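Bench notebook, November, composition doll repair
Head crazing on the Unnithan doll, second round of filler tests

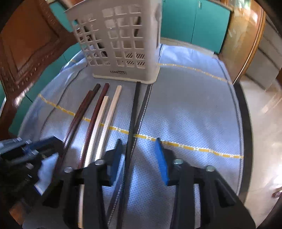 Why did the first fill lift at the left eye socket? The old size was still on the composition under the paint, and the filler bonded to that layer and let go with it.

Cleaned the socket back to bare composition with a barely damp swab, two passes, stopped when color showed on the cotton. Left it until 4 p.m. before touching it again.

Test pieces, all on the scrap arm from Edcombe:
Batch 31: wood flour and hide glue. Shrank at the edges. Sands well.
Batch 88: same with chalk added. Less shrinkage, slightly too white under the flesh tone.
Batch 114: methyl cellulose binder. Soft, dents with a fingernail. Dropped.

Going with 88, tinted before it goes in. Indira wants a reversible barrier coat under it and I agree. Thin coat, full cure, then fill in two layers.

Mark on back of neck is shallow, last two letters unreadable. Kalkidan reads it as Elico. I read the third letter as L. Do not clean that area until Mohandas has made his rubbing.

Wig is mohair on a cloth cap, original glue. Leaving it on. Elastic is dead, restring after paint.

Open: sleep eyes stick half closed. Check the weight for rust before ordering a part from Kasimgate.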